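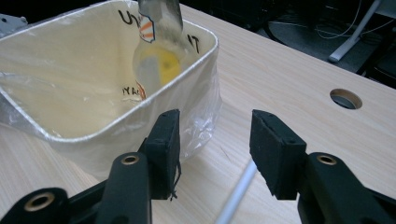

Mwanahawa Mwaipopo wrote to us in November to ask whether a machine could clear her kitchen table yet, and if it couldn't, what on earth was keeping us all so long.

We loved that letter. It's pinned up by the kettle at Petden, and it's more or less the question we come to work for. So, the short reply: parts of the table, on a good day, if you don't mind waiting!

## Who we are

Petden is a small company in Heletlow. We test whether machines can do ordinary chores, the sort you'd do at home or on a shop floor without thinking, and we publish what we find. We don't sell robots. People bring us a system, or a shop asks us what it could sensibly hand over, and we try the job over and over until we know where it goes wrong (it nearly always goes wrong somewhere, and that's the bit we enjoy most).

## Where things stand

Picking up a firm, dry, box-shaped thing from a clear surface is in good shape now. Our last full round had 524 attempts at simple pick-and-place, and 521 of them ended with the object where it should be. Five years ago we'd have cheered at half that.

Then you put a crinkly bag round something and the whole picture changes. Clear plastic is hard to see and it moves when you touch it. Glass is hard to see too. Spoons shine, and thin things lying flat are a misery. A person sorts all this out with one hand while talking on the phone, and the longer we do this work the more we admire that person.

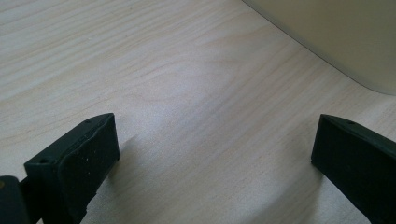
*Gripper open at the tabletop, fingers apart.*

## The chore list

Our main project is called Tanui. It's a list of 20 chores, each written the way you'd explain it to a new starter on their first morning: put the jar back, wipe under it, fold the bag, restock the bottom shelf. As of Thu 4 August we're happy to say that machines can manage 10 of them without help. Folding the bag isn't one. Wiping under the jar came in this summer and there was cake.

Galleo is the shop-floor half, run with local shops after closing time. Shelves are kinder than kitchens, on the whole, as somebody has already decided where everything goes.

## Come and argue with us

We like visitors, especially ones who think we're being too hopeful or too gloomy. If there's a chore you'd give away tomorrow, write and tell us how you do it, including the fiddly parts. Several of the 20 came from letters, and clearing the kitchen table is now number seven.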